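Looking after a fiddle or banjo in winter

Heated rooms in January dry out the top and neck. Keep the case shut when the instrument is not being played, and never store it against a radiator.

Wipe rosin dust off the strings and top with a dry cotton cloth after each session. Household polish softens varnish — leave it in the cupboard.

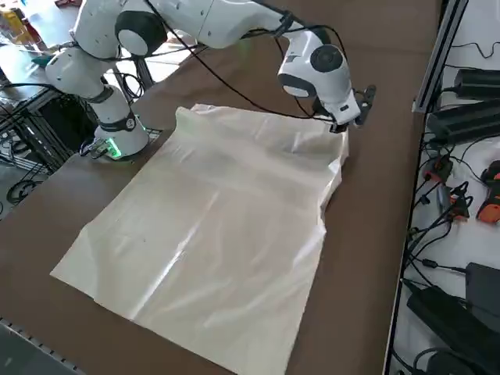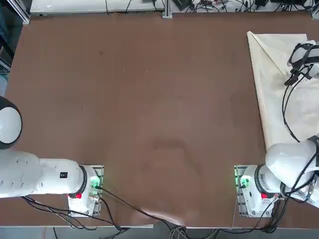
Change strings one at a time so the bridge stays put. Check that its back face is square to the top before tuning up to pitch.

On a banjo, tighten the head in small steps, working across the rim from one hook to its opposite. Stop at an eighth of a turn per hook, then leave it for 24 hours and retune.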